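Grarnisbridge Neighbours Help Board
Home > Household > Clearing out and moving

How do I sort out a lifetime of small bits and pieces before a move?

Asked by Waltraud Riedl, July 2025
3 answers

Hello everyone, I hope this is the right section. I'm moving from a three-bedroom house to a flat on the Jallow side of town, and the furniture is all settled. My nephew is having the sideboard, the beds are coming with me and the big wardrobe has already gone. What I can't get on top of is the small stuff. Every drawer in this house has a layer of odds and ends at the bottom of it, and I have been through the kitchen ones twice now and seem to have put nearly everything back.

I'm not especially sentimental, or I didn't think I was, but I pick up a napkin ring and there goes the afternoon. I've got the removal people booked and they charge by the box, and with 72 boxes on the first quote I nearly fell off my chair. I would dearly like to bring that down. Has anyone got a way of doing it that doesn't mean making a decision about every single button? Also, is it worth trying to sell any of it, or should it all go to the charity shop?

Thank you in advance, and sorry to go on.

Answer from Visitación Olmedo
Marked as helpful by the asker

Oh Waltraud, I do feel for you. I did exactly this in January when we gave up my mother's house, and the small things took longer than all the rooms put together. The wardrobes were done in a weekend and I was still standing over the bureau a month later with a cold cup of tea!

What worked in the end was taking the things away from where they lived. While they're in the drawer they look as if they belong there, so you put them back. I cleared one table completely, carried a single drawer over and tipped the lot out on it. Then I set the kitchen timer for 60 minutes and stopped when it rang, even if I was in the middle of something. One drawer a day, and never after supper, when I get soft and keep everything.

Keep first, by the way. Pick out the things you'd go and buy again tomorrow if they were lost, and put those in a shoebox with the name of the new room on the lid. What's left on the table is much easier to be firm with. I had a bag for the charity shop and a bag for the bin, and one biscuit tin for things I couldn't face. The tin was allowed to fill up once. It's still on top of my fridge, if you want to know how that went.

Keys, batteries and anything with a plug want keeping separate from the start. Batteries shouldn't go in the ordinary bin, and you'll be glad to find the window keys all together when the buyers ask for them.

As for the napkin rings, have your cry and keep two.

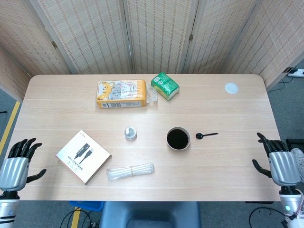
Small household things spread out on a table.

On the selling question, I took a box to the Wysocka saleroom and it cost me more in petrol and parking than I got back. If you have silver or a decent watch, do have it looked at, but for the rest I would give it away and enjoy the empty drawer. Ring the charity shop before you load the car, as ours stops taking donations when the back room is full.

Do ask your removal people if they'll count drawers left full in a chest as part of the chest. Mine did, so long as it was only linen, and it saved us a fair few boxes.

Answer from flallus_lane

Just bin it. I moved with 3 suitcases and haven't missed a thing.

Answer from Pegbag

I don't agree with binning it. Somebody will want it. There's a swap table at the Flallus hall on Saturday mornings and you can leave a box of kitchen bits there with no questions asked, they only ask you not to leave glass. You can also list things on the Grarnisbridge giveaway page, which has up to 4,000 people looking at it in a good week. I put a bag of odd curtain hooks on there and it went before lunch.

Put "collection only" in capitals or you will be asked to post it.

Comment from Waltraud Riedl
Thank you all, and Visitación especially. I did the first drawer this morning with the timer on. It held four tape measures, and I've kept two of those as well.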